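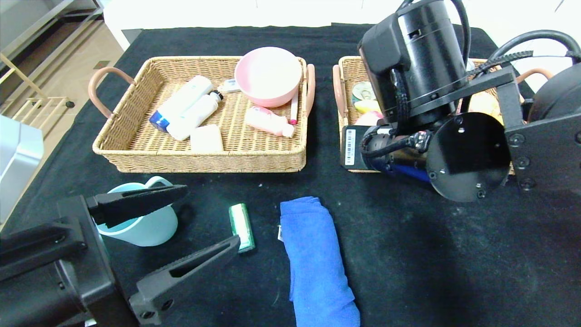

June, 7:40 pm. Right arm, wrist rebuild, second evening. The flange is back on and the cables still loop over the motor housing, because the new clips have not been printed. I left them that way for tonight and kept the wrist speed down. The black cloth stays on the table for now. It cut the reflections that were confusing the depth readings, and the pale things (soap, white bottles, the tan weave of the baskets) separate cleanly against it. The rolled blue towel is still the worst object on the table for segmentation. Its edges come back ragged and the fitted box is too long at one end.

**State of the build**

- Left arm: unchanged since the last entry. Parallel fingers with the ridged inner faces.
- Right arm: wrist bearing replaced, flange bolts retorqued, bracket refitted with washers under the bolt heads.
- Controller: Mfaume board, old firmware. I am not updating it until the wrist is finished.
- Supply: one unit shared by both arms. See below.

**Wrist play**

Before the rebuild there was 2 mm of play at the fingertips with the arm held out level. I had blamed the gearbox. Desmond pulled the flange and found the bearing seat worn on one side, so the gearbox stays. The replacement bearing is the Trornska one from Desmond's drawer. It is a slightly tighter fit than the original and had to be pressed in with the vise and a socket. Do not hammer it. The first one was hammered and is now scrap.

After the rebuild I could not measure any play with the dial gauge in the same position. That is with the arm cold. I want the same reading after an hour of motion before I call it fixed.

Retorque order, for whoever does this next:

1. Seat the flange by hand and turn it until the screw holes line up without force.
2. Start all screws by hand.
3. Tighten in a cross pattern, half torque first, then full.
4. Rotate the wrist by hand through full travel. Stop if it catches.
5. Fit the bracket last. If it goes on first it pulls the flange off square.

**Supply sag**

Both arms starting a move together still pulls the rail down far enough to trip the undervoltage warning. Mei logged it last night over 200 starts. The warning came up only when the two shoulder joints accelerated at the same moment. Staggering the starts in software by 600 ms cleared it in a short repeat, but that is a workaround and it makes the handoff motion slow. Barrett has offered the larger Haltton supply off the old CNC. It needs a new connector and a fuse on the output. I would like the fuse in place before anybody plugs it in, including Barrett.

**Finger geometry**

The slotted fingers were drawn for boxes. On a handle they work if the approach is square to it and poorly otherwise. The pitcher handle is a fair test: curved, smooth, and thin enough to end up in a slot if the fingers close off center. I tried three approach angles on the bench with the arm unpowered, moving it by hand. The steepest put the lower finger into the cloth before the upper one was over the handle. The shallowest cleared the cloth but met the body of the pitcher. The middle one is usable with a small wrist roll added at the end.

The basket handles are a different problem. They arch up high enough that the planner has to treat them as obstacles for everything inside, and at present it does not know they exist. Marisol is adding them to the collision model as two simple arcs per basket. Until that is merged, all reaches into a basket are to come in from straight above, with a person on the stop button.

Oľga asked whether the ridges on the inner faces are doing anything useful. I do not know. They hold the towel well. On the soap they leave marks. A smooth pair with thin rubber on the faces would answer the question, and we have enough of the Pivisetti sheet left for one pair.

**Cables**

The loop over the right motor housing is too long. At full wrist roll it swings wide and can catch on a basket handle. Shortening it means re-crimping 4 conductors. Alternative is a clip on the housing and another halfway down to take up the slack. I prefer the clips. If they crack, we crimp.

**Open items**

- Print cable clips (me)
- Dial gauge reading on the wrist, warm (Desmond)
- Handle arcs in the collision model (Marisol)
- Connector and fuse for the larger supply (Barrett)
- Rubber-faced fingers, one pair (Oľga)
- Repeat the start test with the stagger off once the new supply is in (Mei)

9:15 pm. Ran the wrist unloaded for twenty minutes at low speed. No noise, housing slightly warm to the hand. Power off at the wall, stop button left pressed in. The 3 mm hex key is missing from the rack again, and the one on the bench is rounded, so use the bit set for the flange screws.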